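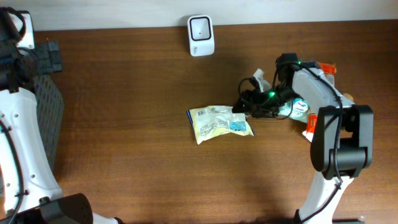

Stokow, septiembre

Hola a todos los de Farnus:

Os debía este informe desde hace unas semanas, así que voy directa al grano, que hay bastante que contar. La mesa de dos brazos ya trabaja a diario y por fin tenemos resultados del método nuevo (¡por fin!).

Recordaréis que en Flilletti queríamos probar si el robot agarra mejor las cosas blandas cuando, en vez de imitar una trayectoria entera, aprende a corregirse en los últimos centímetros antes de cerrar la pinza. Lo llamamos «corrección corta», a falta de un nombre mejor. Las bolsas de snacks son mi obsesión particular: el plástico arrugado brilla, cambia de forma en cuanto lo rozas y vuelve loco al estimador de pose. Por eso veréis una bolsa amarilla en medio de la mesa y las demás cosillas apiñadas junto al brazo derecho.

### Lo que llevamos hecho

- **2043 demostraciones** teleoperadas, ya revisadas y etiquetadas. Tiramos las que tenían saltos de sincronía entre los dos brazos, que fueron más de las que me gustaría.
- **714 intentos de evaluación** con objetos blandos, todos con la misma política base, para tener con qué comparar.
- De esos, la base acertó 489. Con la corrección corta repetimos las mismas 714 posiciones de partida y salieron **602 agarres buenos**. Estoy muy contenta, la verdad.

### Lo que no va tan bien

El paso de un brazo al otro sigue cojo. Hicimos casi 99 pruebas de entrega y el brazo que recibe llega tarde demasiadas veces, sobre todo si el objeto cuelga. Sospecho del retardo en la muñeca, aunque también puede ser que nos falten ejemplos de ese gesto (tenemos poquísimos). Strazds nos ha prestado su código de calibración y lo estamos adaptando, con más paciencia que elegancia.

Otra cosa: los cables. Hay posturas que evitamos para no tensarlos, y eso nos recorta el espacio útil más de lo previsto en la propuesta. Quiero rehacer el guiado antes de grabar nada nuevo.

### Lo siguiente

Grabar entregas, repetir la evaluación con bolsas que el modelo no haya visto nunca y escribir el borrador del artículo. Del presupuesto de material queda lo suficiente para el guiado nuevo y un juego de dedos de repuesto; si os parece bien que lo gaste en eso, decídmelo y hago el pedido.

¡Un abrazo desde el laboratorio!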